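Imprimir | Enviar por correo electrónico

Notas para la charla: «Segundas partes y promesas de rejugabilidad»
Lambros Economou
10 de enero de 2022

Antes de empezar

Comprobar el micro de solapa. Si no va, sin drama, la sala es pequeña.
Preguntar quién ha terminado alguna vez una campaña de estrategia por turnos en la dificultad más alta. Esperar. Preguntar después quién la ha terminado dos veces.

1. De dónde sale esta charla

En noviembre me tragué entera la campaña de Hulonent 2, el juego de Drerno. La ficha de la tienda promete «una guerra distinta en cada partida». Quería saber qué significa esa frase cuando uno ya ha pasado por la pantalla de créditos y vuelve a pulsar «Nueva campaña».
Aviso: el juego me gusta. Le he echado más horas de las que pienso confesar con mi pareja en la tercera fila. Lo que no me creo es la frase.

2. Lo que dice el folleto

Leer despacio, sin poner voces:
- Mapas generados por procedimientos.
- 15 clases de soldado.
- 1.000 sucesos narrativos.
- Un enemigo que aprende de ti.
Dejar la lista en pantalla. Pedir a la sala que elija cuál suena peor. Casi siempre gana la última, y con razón, pero me la guardo para el punto 5.

3. Los mapas

Los mapas se montan con piezas. La gasolinera, el almacén, el puente roto. A la tercera gasolinera ya sabes dónde se va a poner el francotirador, porque la pieza trae las coberturas puestas y el tejado es siempre el mismo tejado. Cambia lo que hay al lado, que es donde no pasa nada.
Comparar con Lutness, que tiene mapas hechos a mano, pocos, y donde todavía hoy me equivoco de puerta. (No irse por las ramas con Lutness. La última vez se me fueron diez minutos.)
Pregunta para lanzar: si un mapa aleatorio se juega igual que el anterior, ¿a quién le ahorra trabajo el azar, al jugador o al estudio?

4. Los sucesos

El número no me lo discute la gente de Drerno y yo no los he contado. Acepto los 1.000. El problema es que la mayoría son el mismo dilema con otro sombrero: pierdes suministros o pierdes moral. El refugiado, el desertor, el convoy averiado. A mitad de campaña dejé de leer el texto y empecé a mirar solo los iconos, y sospecho que no fui el único.
Hay excepciones. La misión del faro es estupenda y solo sale si has dejado caer una región entera. Contarla sin destripar el final. Si alguien levanta la mano para destriparlo, cortar con educación.

5. El enemigo que aprende

Aquí bajar el ritmo.
Probé lo siguiente: la misma misión, cargada 15 veces, entrando siempre por el flanco izquierdo con el mismo equipo. Cabe alegar que al recargar se borra lo aprendido, y me parece una objeción justa. Así que luego hice lo mismo a lo largo de una campaña seguida, sin cargar partida, abusando del humo en cada asalto. El enemigo acabó sacando más unidades con visor térmico. Muy bien. Pero eso es una tabla: si usas mucho A, aparece más B. Las estanterías del supermercado también reaccionan cuando compro mucho café y no por eso digo que me conocen.
Puede que haya algo más debajo. Si lo hay, no se nota en la partida, y a mí como jugador lo que no se nota me da bastante igual.

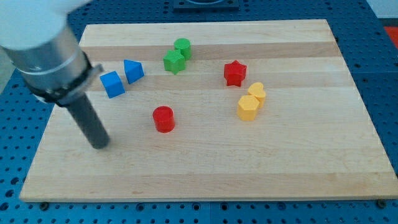 6. Y el modo multijugador, qué

Pasar rápido. Tiene sus fieles y los respeto. Las colas son largas fuera del fin de semana, al menos en mi región, y el equilibrio entre facciones depende del parche. No lo he jugado lo suficiente para opinar con más dureza. Quien sepa, que hable en el turno de preguntas.

7. Boersma, o el ejemplo contrario

Boersma no promete rejugabilidad en ninguna parte. Una campaña lineal, corta, con las mismas misiones en el mismo orden. La he terminado cuatro veces. Vuelvo porque las decisiones de cada turno tienen peso y porque perder a un soldado duele aunque sepas cuándo viene la emboscada.
Tampoco la vendo como perfecta: la interfaz del inventario es un castigo y el tutorial trata al jugador de idiota.

8. Turno de preguntas

Me van a preguntar si recomiendo comprar Hulonent 2. Sí, rebajado, y para una sola campaña.
Me van a preguntar por la expansión. No la he jugado. No especular.
Si sobra tiempo, volver a la lista del punto 2 y repetir la votación.

Imprimir | Enviar por correo electrónico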